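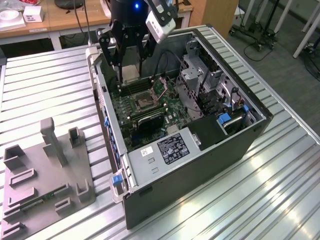 Cross-Shareholding and Control at Plellura
Project report, Corporate Finance II
Murali Varghese
26 September 2020

1. Background

Plellura makes gearboxes and axles for vans and light trucks. Its largest owner is Koivisto, a family holding company that also owns part of Malton, a competitor in the same business. In January, Malton and Plellura said they would look at a merger. The talks ended without a deal. My project asks what the ownership structure had to do with that.

2. Who owns what

Koivisto has 23 percent of the shares in Plellura but a larger part of the votes, because its shares carry double voting rights after two years. Plellura in turn holds a small block of Koivisto stock. Those shares cannot be voted. The other large owner is Skalerard, a pension fund, which has no seat on the board.

The annual report lists 307 registered holders with more than a minimum position. Most of them did not vote at the last general meeting, so Koivisto in practice decided every item.

3. Method

I used the annual reports of the two manufacturers, the merger announcement, and the minutes of the last two general meetings. I valued each company on its own with a discounted cash flow model and then compared the result with the exchange ratio in the announcement. Savings were taken from the companies' own estimate of up to 300 million euros a year. I did not test that estimate.

4. Results

The proposed ratio was close to fair for ordinary Plellura shareholders. It was less good for Koivisto, which would have lost its double votes in the new company and dropped below the level needed to block a capital increase. Skalerard would have gained voting weight without buying a share.

Jobs were the other problem. The plan would have moved 4000 positions to Malton sites, and the works council opposed it. I could not put a value on this in the model.

5. Limits

The value of a double vote is hard to measure when the shares lose it on sale. I used a fixed premium from the course reader. With a lower premium, Koivisto's loss gets smaller but does not go away.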